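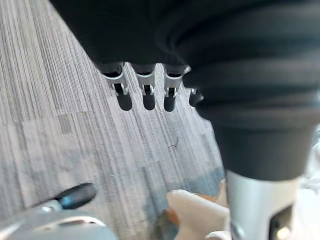

Gray striped carpet, with a small dark scuff.

Leanne Gosling has coached girls' volleyball at Bednarek for 23 seasons, and if you sit near her in the bleachers she'll happily tell you about most of them (bring a sandwich). She came for one winter, as a favor to Clifford Beaulieu, who needed somebody to run the junior squad while his knee healed. His knee got better by February and she stayed anyway. 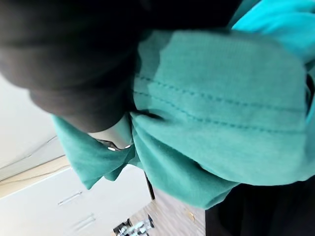 Teal fabric with two rows of dotted stitching.

Her old setter Ignacio Gallardo, from the summer mixed league, now coaches over at Mandari, and the two of them still argue on the phone about serve receive. Last year his team beat hers in five sets, 15-13 in the last, and she drove home grinning, she says, and then didn't sleep a wink.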